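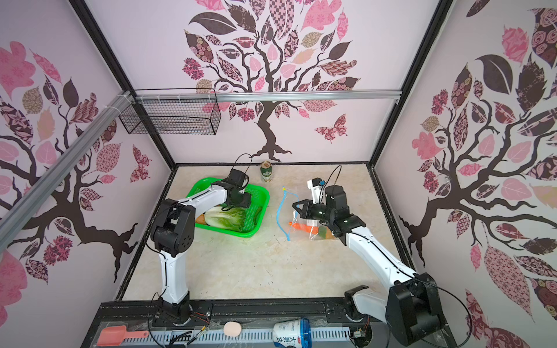

The woman who papers over everything

The wallpaper hanger I've come to see has one rule for interviews, which is that I hold the other end. So I am up a stepladder in Toroswood on a Monday morning with a damp strip of somebody's dining room across my forearms.

"Higher," she says. "Other higher."

She has been hanging paper for most of her working life, including the lean years when every client wanted white paint and a single grey cushion. She kept going on dentists and one very loyal pub. "Dentists love a fern," she says.

Then the big patterns came back: trees, butterflies, leaves the size of a dinner plate. Last year she hung more than 700 rolls, and she blames the trees for her shoulder. A trunk has to meet itself at the join. "Stripes forgive you. A tree with a kink in it, you'll see that from bed every morning until you sell."

What do people get wrong? She puts down her brush for this one. They buy one roll too few, then ring her when the batch has sold out. They choose the colour at night. They measure in June and renovate in a different house.

Her own place, out past Mukisel, has bare plaster in 3 of its rooms. I ask whether that's a statement. "It's Sunday afternoons," she says. "I've got a sample book with 174 papers in it and I don't like any of them at home."

She'll admit to a soft spot for the hallway, where she once hung a brown geometric left over from a job. Her husband calls it the migraine. It has been up for four years and visitors walk through it quickly, a feature she hadn't planned but has come to value.

My strip goes on crooked. She peels it off without comment, rehangs it in about the time it takes me to climb down, and asks whether I'd mind putting the kettle on.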